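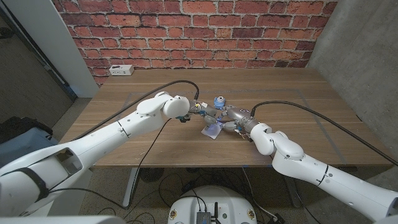 Apr 20, 2025
Workshop notebook, Drondville site, small containers and label cards
Entry by: Naheed Talpur
Also present: Babar Kiani, Hina Jatoi (morning only)

Purpose of the session: to continue the re-carding of small containers held in the workshop stores. Each container is to leave the table with a card bearing its stock number, and the number is to be entered in the register before the next container is taken up.

The work was carried out at the wide wood-grain table. The laminated bench by the window remains assigned to Shoaib Butt for the Zaidi order and was not used.

Stock position at opening: 627 containers carded since November, out of 1,269 listed in the register. The register total has not been checked against the shelves. Naveed Lodhi has asked that this be done before the figure is quoted in any report.

Procedure followed, as agreed at the last review:

One container and one card on the table at a time. The container is placed first, with the card on the side nearer the front edge. The closure is checked for seating. If it is loose, it is tightened by hand and checked again. The stock number is read aloud, written on the card and read back from the card. Container and card then go together into the tray.

The earlier practice of laying out a full row of cards in advance has been withdrawn. It caused at least two mismatches in the Tulidow batch, both found by Hina Jatoi during the shelf check.

Observations

1. White cards are easy to see against the brown of the tabletop, but they lie very flat and are difficult to pick up by the edge. Sliding the card to the front of the table works, although it is slow. Babar Kiani tried folding one corner up slightly. The folded cards were easier to lift but did not stack properly in the tray. To be discussed. A heavier card stock may be the better answer.

2. The smallest containers roll if they are set down on their sides. They are to be stood upright in all cases. A cork mat was tried under them for the first tray and then removed, as the containers tipped where the mat met the wood.

3. Ink on the cards needs more drying time than was allowed. Three cards were smudged and rewritten. The spoiled cards were torn and discarded, and their numbers were reissued in the register with initials beside them.

4. The register column for closure color is too narrow. Several entries run into the next column. Findetti supplies a wider sheet, and a sample has been requested.

Output for the session: 91 containers carded and entered. A further 66 were set aside because the old marking could not be read with confidence. These are in the gray tray on the lower shelf, marked HOLD, and should not be carded from memory.

Running total carded: 718.

Tabletop wiped down with a barely damp cloth at close, along the grain. No solvent is to be used on this surface. The previous mark near the back edge has not spread.

Outstanding

Shelf count against register (N. Lodhi to assign).
Decision on card stock.
Second reader for the HOLD tray. H. Jatoi has offered, subject to her hours.
More fine black pens. Two remain.

Entry read and initialed: B.K.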